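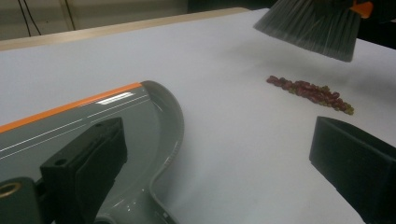

Saving your own lettuce and bean seed is easy in the sense that the plants do most of it, and would do all of it if you left them alone. The hard part is the indoor half, when you bring the heads inside and find out how far a lettuce seed can travel from a person breathing out. I work on a big white tabletop, which shows up every black seed and hides every white one, and I keep a gray dustpan with an orange stripe along the rim within reach. You want something similar. You also want a day with the windows shut.

How to Save Lettuce and Bean Seed at Home
Posted by Abena Amissah, September 4, 2019

What follows is how I do it in Esdale, where the fall is damp and the growing season closes without notice. If you live somewhere dry, you can skip half of this and feel superior.

What you need
Paper grocery bags, the big kind
Two mixing bowls, one wide
A kitchen sieve you don't love
Envelopes and a pen that works
A dustpan and hand brush, clean
A jar with a tight lid

Picking your plants
Choose the parents early. With lettuce, you want the plant that bolted last, and the temptation is always to save from the one that bolted first, as it is standing there being helpful. Do that a few years running and you will have bred yourself a lettuce that skips the leaves. My best one is a crinkly green called Mullomell, which I got in a swap from Marjatta Kokkonen and have not managed to ruin yet.

With beans, tie a bit of yarn on two or three healthy plants and stop picking from them. Tell the rest of the household what the yarn means. I did not, and we ate them with butter.

Harvesting
Lettuce heads ripen a few at a time over several weeks, just to be difficult. When about half of them have white fluff showing, bend the whole stalk into a paper bag and shake it. Come back in a few days and shake it again. When you get bored, cut the stalk and hang it head down in the bag somewhere airy.

Bean pods can stay on the plant until they are tan and rattle. If frost or a week of rain is coming, pull the plants whole and hang them in the garage. Pods that are still green and rubbery will not finish. Cook those. 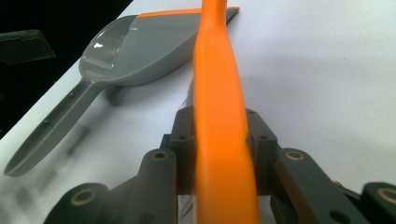 Threshing
Threshing is a grand word for rubbing things between your hands. For lettuce, roll the dry heads over the wide bowl until they fall apart. You will get a pile of fluff and stem with seed in it, and at this point it looks as if there's no seed at all. Keep going.

For beans, put the pods in a pillowcase, tie it shut and walk on it in soft shoes. Patricio Sarmiento, who gardens across the lane from me, uses boots and gets a lot of half beans.

Winnowing
Pour lettuce seed slowly from one bowl to the other and blow across the stream, gently, as if cooling soup. The chaff goes and the seed drops. Blow like it's a birthday cake and they both go. I sieve first, which takes out the stems, and then do three or four short pours. It will never be perfectly clean. A little chaff in the envelope does no harm, whatever the catalogs look like.

Beans are heavy and don't need such tact. A fan on low does it.

Once you're finished, brush the table down and tip whatever's in the dustpan back into the sieve before you throw anything out. Last year I got more than 200 Mullomell seeds out of the sweepings, a number I know only because it rained all evening. 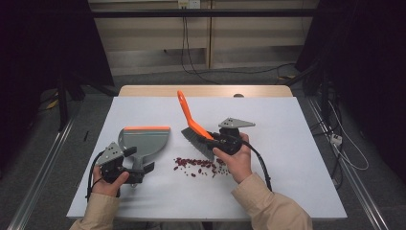

Dustpan and orange-handled brush on the tabletop.

Drying
Spread the seed on a plate, one layer, for a week. Keep it out of the sun and away from the oven. Lettuce is ready when it slides around freely and doesn't clump. To test a bean, bite it. If your tooth leaves a dent, wait. If you are worried about the tooth, it's done.

Put the dry beans in the jar and leave the jar in the freezer for three days to deal with any weevils. Let it come back to room temperature before you open it, or you'll get water all over the seed you just spent a week drying.

Labeling
Write the envelope before you fill it. Name, year, and one thing about the plant. I have an old one that says "the good one," in my own handwriting, and I've grown it twice without learning what I meant.

Store the envelopes somewhere cool and dark. Lettuce keeps three years or so, beans a bit longer. Sow a pinch on a damp paper towel in spring before you promise any to the neighbors.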